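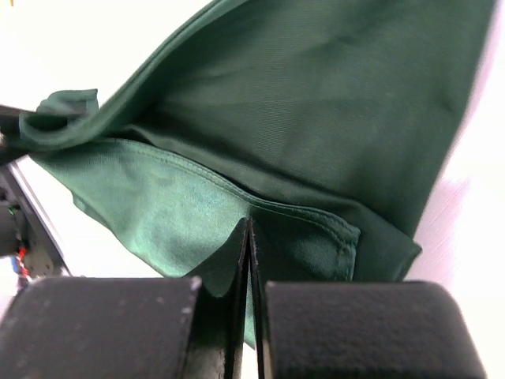 Palemier Trial: Frequently Asked Questions for Patients and Families

The answers on this page are intended for people who have been invited to join the Palemier trial, or who have been told about it by their hospital team. They do not replace the patient information sheet, which you should read in full before making a decision. A glossary is printed at the back of the sheet.

What is the Palemier trial?

Palemier is a clinical trial for people whose ovarian cancer has come back after earlier treatment. It compares standard chemotherapy alone with standard chemotherapy followed by a course of Udico, a treatment vaccine under study. The trial is sponsored by Bevonico and is being run at hospitals with a specialist gynaecological cancer service.

Is Udico a vaccine in the usual sense?

Most vaccines are given to healthy people to prevent an infection. Udico is given to people who already have cancer. It is prepared from the patient's own white blood cells and is designed to help the immune system recognise tumour cells. We do not yet know whether it is effective, and the trial has been set up to answer that question.

How many people will take part?

The trial will recruit 200 people. Half will be allocated to chemotherapy alone and half to chemotherapy followed by Udico.

Who can join?

You may be able to join if you are aged 18 or over, your cancer has returned after platinum-based chemotherapy, and you are well enough to carry out most daily activities. You cannot join if you are pregnant, if you take medicines that strongly suppress the immune system, or if you have previously received immunotherapy for cancer. There are further conditions, and the research nurse will go through them with you at the screening visit.

Can I refer myself?

No. Referrals must come from the consultant responsible for your care. If you think you may be suitable, please raise the matter at your next appointment, or ask your clinical nurse specialist to contact the trial office for you.

Can I choose which treatment I receive?

No. Allocation is made by computer, and neither you nor your doctor can influence it. You and your hospital team will both know which group you are in. The staff who assess your scans for the trial will not.

What happens at the screening visit?

You will have a physical examination, blood tests, a heart tracing and a CT scan, unless you have had a suitable scan recently. You will be asked about your medical history and the medicines you take — please bring a list, including anything bought without a prescription. Blood samples are analysed by the Martens laboratory, and results are normally sent to your hospital within a few working days.

A sample of your original tumour, stored after surgery, will also be requested. In most cases no new biopsy is needed.

How are my white blood cells collected?

Patients in the Udico group attend for a procedure called leukapheresis. Blood is drawn from one arm, passed through a machine which separates the white cells, and returned through the other arm. You should allow most of a day for the appointment. Some people feel tired afterwards or notice tingling around the lips and fingers, and nursing staff can treat this if it occurs. You should not drive yourself home.

Wear a loose top with sleeves that can be rolled above the elbow. You may bring food, a book and one companion.

How is Udico given, and for how long?

It is given as an injection under the skin of the upper arm or thigh. The treatment period lasts 52 weeks. Injections are closer together at the beginning and become less frequent. You will be asked to stay in the clinic for 90 minutes after the first injection so that staff can watch for any reaction. Later visits are usually shorter.

What are the possible side effects?

Those reported so far include soreness and redness where the injection was given, a raised temperature, aching muscles and tiredness. More serious reactions, including allergic reactions, are possible. As with any treatment under study, there may be effects which are not yet known. If new safety information becomes available, you will be told and asked whether you wish to continue.

You will be given a card with a 24-hour telephone number. Use it if your temperature reaches 38°C or above, or if you feel suddenly unwell. In an emergency, call 999 first.

Will taking part help me?

We cannot promise that it will. An earlier study of Udico involved 25 patients and was designed mainly to examine safety. It was too small to show whether the vaccine delays the return of cancer or helps people to live longer.

Can I have other vaccinations during the trial?

Seasonal flu vaccination is permitted but should not be given in the same week as a trial injection. If you are offered an appointment in October or November, please tell the research nurse before accepting it. Live vaccines are not permitted during the treatment period.

Will my travel costs be met?

Reasonable travel and parking costs for trial visits will be refunded. Keep your receipts and hand them to the research nurse with a completed claim form. Costs for a companion can be refunded for the leukapheresis appointment only. No payment is made for taking part.

What if I change my mind?

You may leave the trial at any time and do not have to give a reason. Your usual care will not be affected. Information already collected will be kept, but you may ask for any stored samples to be destroyed.

Who will see my records?

Your hospital team and authorised trial staff will have access to your records. Information sent to Bevonico is labelled with a trial number and does not include your name or address. With your permission, we will inform your GP that you are taking part.

How will I find out the results?

A plain-language summary will be sent to everyone who has asked for one on the consent form. Results cannot be released until the last patient has completed follow-up — this is likely to be several years after recruitment closes. Individual results are not provided, although your own scans will be discussed with you in clinic in the normal way.

Whom should I contact with a question or complaint?

Please speak first to the research nurse at your hospital, whose details are on the front of your information sheet. If you would prefer to speak to someone outside the research team, the hospital's Patient Advice and Liaison Service can help.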